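Perkolcombe Household Machines Group - Minutes, Mar 21, 2019
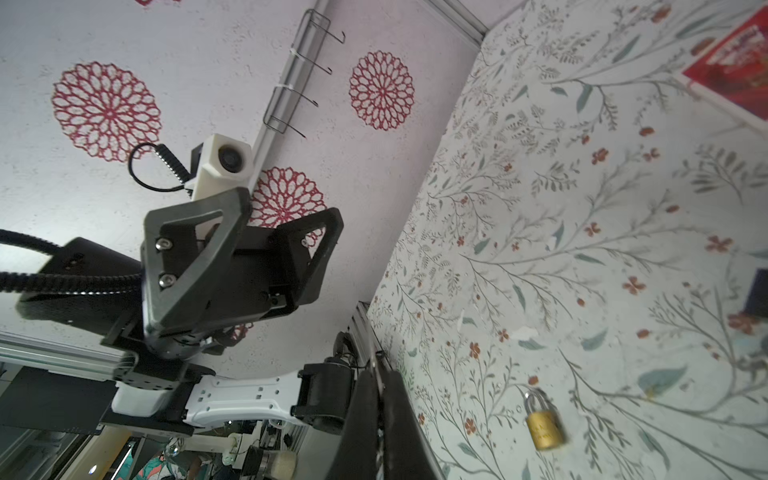

Minutes no. 40, page 1

Present: Lejla Dumitrescu (chair), reps from Zedbridge and Brirport branches, usual Perkolcombe lot. Apologies from Nedeljković, train trouble. Started late, projector.

1. Last minutes
Agreed. One correction, the Brirport grant was £181 not £118. Matter closed.

2. Are machines ready for chores (main item)
LD opened. Wants a plain answer for the June open evening, people will ask it at the door. Can it do my washing up, yes or no.

Zedbridge: not yet. Their towel folding trials, 122 attempts written up, 40 came out as something you'd put in a cupboard. Rest were lumps or fell on floor. Flat tea towels much better than anything with a hem.

Brirport more hopeful. Say picking up single hard things is fine now, cups, tins, spoons off a clear table. Trouble starts when things are in a heap. Question from the back, is a clear table a real table. Laughter. LD said fair point, minute it.

Long talk on fingers. Open triangle fingers like the ones on the first page, black frame type, two silver screws holding the one on the left. Zedbridge think the shape is good for soft stuff, it gives a bit when it closes. Brirport disagree, say cloth slips through the gap. Neither side has compared on the same cloth. To be done, see actions.

Cables. Raised by Zedbridge again. Coiled lead off the camera box stands well out from the gripper and they worry about it catching on tap or cupboard handle. Brirport have never had one catch but they don't do sinks. Suggested clipping it back along the arm. Somebody said then it pulls at the wrist. Left open.

Two arms or one. Most felt two for laundry, one for shelves. Cost doubles of course. Programming more than doubles acording to Nedeljković's note, read out by LD.

3. Shop floor
Short item. Restocking at the Brirport hardware shop, small boxes on to pegs and low shelves. Manager allows an hour after closing. Boxes OK, blister packs on hooks very poor. Getting them off a hook is easy, getting them back on is the job. Staff member does a row while the arm does one packet. Manager still keen, wants to carry on to summer.

Discussion on whether it saves anyone any work if a person has to stand by. View of meeting: no, at present. One against.

4. Wording for open evening
Agreed after a lot of back and forth: "Some chores, slowly, with someone watching." Zedbridge wanted "a few chores". Vote 11 to 3 for "some".

No promises on dates in the leaflet. LD firm on this.

5. Actions
Same cloth test, both finger types - Zedbridge and Brirport jointly, cloth to be bought new
Cable clips, try on one arm only - Brirport
Draft leaflet - LD
Ask Nedeljković to send teh programming note round to everyone

6. AOB
Key for the side door, still only one. Tea money tin is short again.

Next meeting at Zedbridge, date to be emailed. Closed 9.15.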